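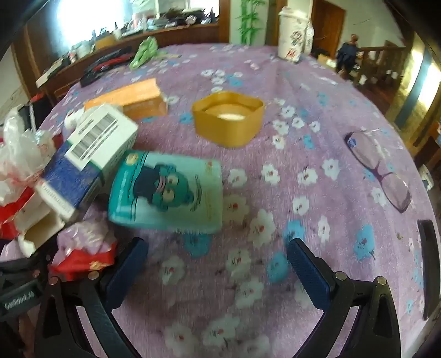 Tirulham, April – Tomić Textiles will add a floral table linen range to its Surnness line, including cloths cut for large rounded tables. Prints include white flowers with dark red centres and bright blue flowers on a mauve ground.

The range comprises 7 prints in 5 sizes. The initial run is 3,000 cloths. Each cloth is machine washable at up to 60 degrees and is supplied folded, with a care card. Hems are double-stitched and the colour is fixed before cutting.

Stock will be held at the Fuva warehouse and released to retailers in cartons. Trade orders open at 9 a.m. on the first business day of the month. Sample swatches are available on request from the Tirulham office.

Share 5
Comments 0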